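How to pack a box so it survives the mail

Quick version, have to be at the counter before they close. I sell old radio parts and cables online, 300 parcels last year, and most of the returns came down to bad packing. Mine, mostly.

What you need

Box. Tape, the good kind. Paper or bubble wrap. Marker. Kitchen scale. Scissors.

1. Pick the box

Two inches bigger than the thing on every side. Not more. Too much room and stuff slides. Used boxes fine if the corners are still stiff. Squeeze a corner. Soft? Recycle it. Old labels have to come off or get blacked out completely, barcodes too. Had one go back to Karunaratne twice becuase of an old sticker on the bottom.

2. Weigh before you tape

Put box, filler and item on the scale together. Write it down. I had one come in at 927 grams, taped it, added "just a bit more" paper and a label pouch, and it went over the 1 kg rate. Annoying.

3. Tape the bottom

H shape. One strip down the middle seam, one across each end. Press it down with your thumb. Heavy item, do the middle twice. Masking tape doesn't count. Neither does string, whatever your grandfather did (mine had a parcel from 1958 still tied up in the attic, it never had to go through a sorting machine).

4. Wrap the item

Breakable things get wrapped one at a time. Tape the wrap to itself, never to the item. Plugs: fold paper over the prongs or they'll poke through the side.

Cables: coil them, don't fold. Follow the natural curve. Twist tie or a strip of paper, not tight. Shahnaz Paul taught me over-under coiling and I still only get it right half the time. Plain loops OK for short ones.

5. Cable in first, flaps open

Coil goes against a side wall. Leave the flaps out of the way until everything's in. Clear a bit of table next to the box for scraps.

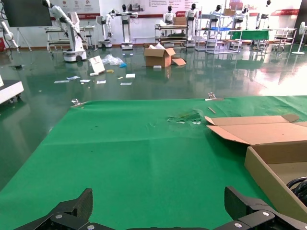
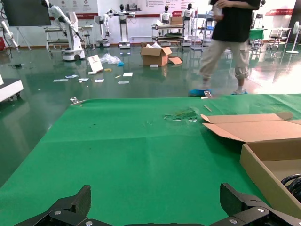 Box open, black cable coiled inside at the right, crumpled plastic still on the table.

6. Fill the gaps

Crumpled paper, bottom, sides, top. Close the flaps and shake it. Hear anything? More paper. Flaps shoud close flat, no bulge.

7. Close and label

Same H on top. Label on the biggest face, not over a seam. Put a second copy of the address inside, saved me once when the label tore off.

8. Get the receipt

Ask for tracking. Take a photo of the number, mine ends in 1064 today and I'd have lost the slip by lunch. Keep it until the buyer says it's arrived.

Questions from last time

Lakmal Sultana asked about padded envelopes. Fine for one short cable. Anything with a plug bigger than your thumb, use a box.

February is slow for mail here, add a couple days to whatever you promised.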